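Gadley Fabric Care: Your Questions About Dark Cloth

Marjorie Birkett answers the questions that come in most often through the shop and by mail. Last updated 5 December 2020.

Why does my dark green cloth look black indoors?

Oh, we get this one every week, and I promise you were not sent the wrong color! A very deep green needs plenty of daylight before it shows itself, and under a lamp in the evening it can pass for black quite happily. Carry it over to a window in the morning before you decide to send it back. If you are matching it to something you already own, do ask us for a swatch (up to 6 per household, free of charge) and look at them together in the room where the cloth will live.

Should I wash it before I use it?

Yes please, once, in cool water and by itself. Deep colors let go of a little dye the first time, and I would hate for your pillowcases to find that out. Turn it wrong side out if it has been sewn into something, use about half the soap you normally would, and skip the fabric softener altogether.

Can it go in the dryer?

It can, on low, but I like to take it out while it is still a touch damp and hang it over a rail to finish. Brock Beaulieu, who runs our cutting table, dries his all the way and folds it straight from the machine, and his looks perfectly fine too, so please don't lose any sleep over it.

How do I get the creases out?

Most of the broad, shallow ones will drop by themselves if you give the cloth a night on a rail. Pick it up near an edge, let the rest fall, and give it a gentle shake before you smooth it down with your hands.
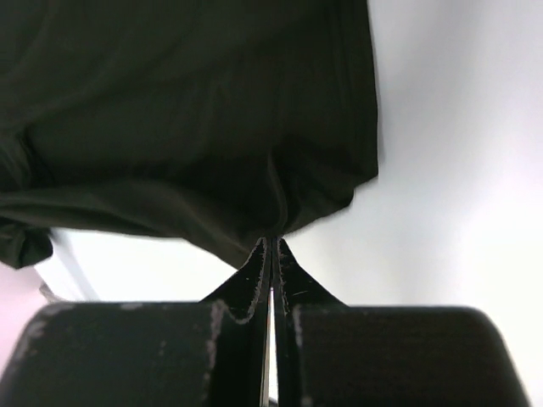
For the deeper creases, the kind that settle in when a piece has been folded in a drawer since June, you will want some steam. Hold the iron a little above the cloth and let the steam do the work, then press lightly from the back with a thin cotton towel in between. Pressing straight onto the front of a dark matte fabric can leave shiny patches, and those are very stubborn once they are there.

The cut edge is getting ragged. Is that a fault?

Not at all, a raw edge will fray a bit with handling. Trim the stray threads with sharp scissors (never pull them!) and then either zigzag along the edge or turn a narrow hem. If you don't sew, we will hem it for you at the Esau Street counter, and Hilkka Salminen can usually tell you the same day when it will be ready.

What is the best way to store it?

Rolled, if you have the room, with the right side facing out. If it must be folded, fold it loosely and change where the folds fall every so often. Keep it out of strong sun, and keep a lint brush close by, as dark cloth does love to collect every bit of fluff in the house.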